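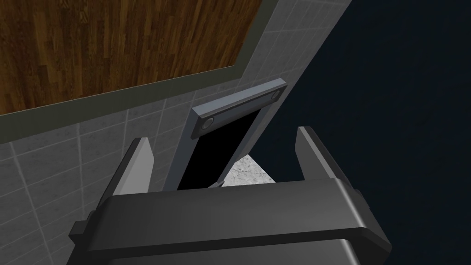 Danica says give it ten years and stop asking. She wrote it under my post from last night, the one where I asked if a machine could do the kitchen at the shop yet, just the plain stuff, cupboards and counters. Ten years, and until then buy a better mop. Then a second comment under that, saying her dishwasher is a robot and so is her washing machine and I should be grateful for both.

Fair. Sort of.

Writing this fast, bread is in the oven. 29 minutes left on it.

So the simulator. Sorin got me a login for the Mallindale kitchen rooms and I've been poking at them all week when I should be doing invoices. Tiled wall, wood grain, a gripper with two flat fingers, and past the edge of the wall just dark, like they ran out of house. I like it in there. Quiet. No one has left a pan soaking.

What I wanted to know was simple. Can it do a chore. Not fold a T-shirt in a video with the speed turned up. A chore, start to finish, while I'm in the other room.

Ran the same task 46 times between Tuesday's delivery and now - no, wrong, the delivery got moved. Anyway. 46 runs. Reach for a thing, close on the thing, pull. 29 of them fine. The rest, it closed on air, or came in crooked and shoved, or stopped short and sat there thinking about it. Same room every time!! Same light, nothing wet, no kid's coat hanging in the way. And this is the easy version, where nothing is sticky.

My kitchen is sticky.

Called Sorin about it. He thinks 29 is good. He says last year's Trasov build would have got maybe half that, and that I'm grading it like a person. Well yes. I'd be paying it like a person. If Todor missed the handle on the walk-in that often I would have a talk with Todor.

Todor by the way wants nothing to do with any of it. Told him over the sinks this morning and he asked could it do the grease trap. I said no. He asked could it do the floor behind the fryer. I said there are floor ones, round ones, but not behind the fryer. He went back to scrubbing. Later he came and found me in the office to ask could it carry flour sacks, so he's thinking about it more than he lets on.

Things I believe it could do at the shop right now, today, if somebody paid for the arm:
moving trays from one rack to the other, if the racks never move
putting lids on tubs, one size of tub
that's the list

Things I don't believe:
wiping. Everyone says wiping is easy. Wiping is looking, you look the whole time, you feel the grit under the cloth and go back over it
anything with a plastic bag
finding the other glove

Mom's place would be harder still. Two steps down into the kitchen, drawers that only open if you lift and swear. She did that kitchen every night for 80 people's worth of relatives, felt like, and never looked at her hands once. I was thinking about that while the gripper sat there with its fingers wide open. How much of it she did without looking. I don't know how you'd even write that down for a machine, what would you write.

Price thing. Benedikt sent over the Uvov quote and I closed it again. It's a lease, 2 year minimum, and the service visits are on top. For that I could give Todor the raise he's been not asking for and get the drain fixed. Probaly should do both before I look at another quote.

But I'll keep going in there. I changed the start position a little tonight and it did four clean in a row and I said yes out loud, alone, in the office, flour all over the keyboard. So. Ask me again in the spring. Danica can keep her ten years, I'd say six for trays and never for the grease trap.

Need to write her back. Also need to order yeast, and call about teh drain, and find out if Sorin's login runs out at the end of the month or at the end of the quarter, he said one and then the other.

Timer. Bread.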